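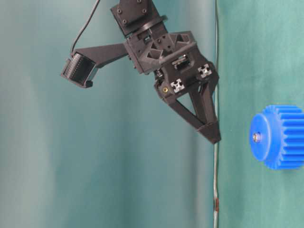 Gripper over the bench, blue gear at right.

Manuals > Travarside cell > Gripper > Section 3: When the finger won't close

Filed under: Faults and safety

3. Finger stops short, or lets go of the part

I'm Amber, and I look after the Travarside cell, so this section is mostly me writing down what I did when ours packed it in. Wing-yan Fang has been through it with a red pen and her notes are marked WF.

The fault goes like this. You send a close command, the finger starts along its rail, slows down, and stops before it gets to the part. The controller (ours is the Hurkis, and yours should be too if you're reading this copy) throws code 28 and holds position. Fine so far. The nasty bit is that if you clear code 28 from the screen without touching anything else, the finger runs the rest of its travel at full speed! It did that to me in August with my thumb a few centimetres away. So please don't clear it from the screen.

CAUTION: Code 28 does not cut power to the drive. The finger can still move. Hit the stop button and lock the supply off before your hands go anywhere near the gripper.

What you'll need: hex keys, a torch, a lint-free cloth, a dab of the white grease from the Fakska tin, and a spare spring if you've got one.

3.1 Making it safe

1. Press the stop button on the pendant. Leave it pressed.
2. Turn off the supply at the wall and put your lock on it. Your own lock, please, not the one hanging on the hook.
3. Wait 48 seconds. I know it's an odd number, it's what the Hurkis needs to bleed down, and the light on the front goes out when it's done.
4. If there's a part in the jaw, support it with one hand before you do anything else. It may drop.

Note (WF): Don't pull the part out sideways. Amber did and it cost us a fingertip.

3.2 Looking it over

5. Start with the cables. Look at the black one coming off the back of the sensor unit first. It should go up in an easy curve with a bit of slack. If it's tight when the wrist is tilted, re-clip it with more slack.
6. Check the thin grey cable that drops down past the finger as well. Run your fingers along the whole length and feel for nicks or flat spots. There's a rust-brown patch on it down low, so have a proper look there with the torch. If the jacket is cracked or goes soft when you bend it, replace the cable.
7. Look through the little window in the front of the body. Grit likes to settle in there. Wipe out what you can reach with the cloth and leave the rest for the strip-down in Section 5.
8. Now the spring, down where the finger joins the body. It's dark and it sits in shadow, so you'll want the torch again. You're looking for a coil that has jumped over its neighbour. That was our fault, in the end, and I'd walked past it twice.
9. Check the black struts of the finger for cracks, mainly up top around the end of the aluminium extrusion. Any crack at all, swap the finger.
10. Make sure the brass insert beside the spring is sitting flush. If it spins when you turn a screw in it, the plastic is gone and the housing needs replacing.

3.3 Putting it right

11. Reseat or replace the spring. Wear your glasses for this one, it's got more kick than you'd think.
12. Put a thin smear of grease on the extrusion. Thin! Too much and you're back at step 7 inside a month.
13. Slide the finger by hand from one end to the other. It should feel the same the whole way along.
14. Hands out, tools off the bench, then take your lock off and power up.
15. Release the stop button and home the gripper from the Hurkis menu at slow speed. Do not skip the slow speed.
16. Run 3 slow closes on the blue gear. If code 28 comes back on any of them, lock it off again and ring Galbraith. They'll ask for the job number, and ours is 2884.

Note: If the finger closes fine but the gear slips, look at the flat on the fingertip. A greasy tip will do it, and I've certainly been guilty of wiping my hands on the wrong bit.

CAUTION (WF): Never hold the finger back by hand to "help" it while the drive is live. If you see someone doing it, press stop first and talk to them after.

Write the fault in the cell log even if it cleared on the first go. We'd had code 28 a few times before August and I hadn't written any of them down.

Last revised 2 December 2018 | Questions: Amber Jacobs or Wing-yan Fang, Travarside | Back to top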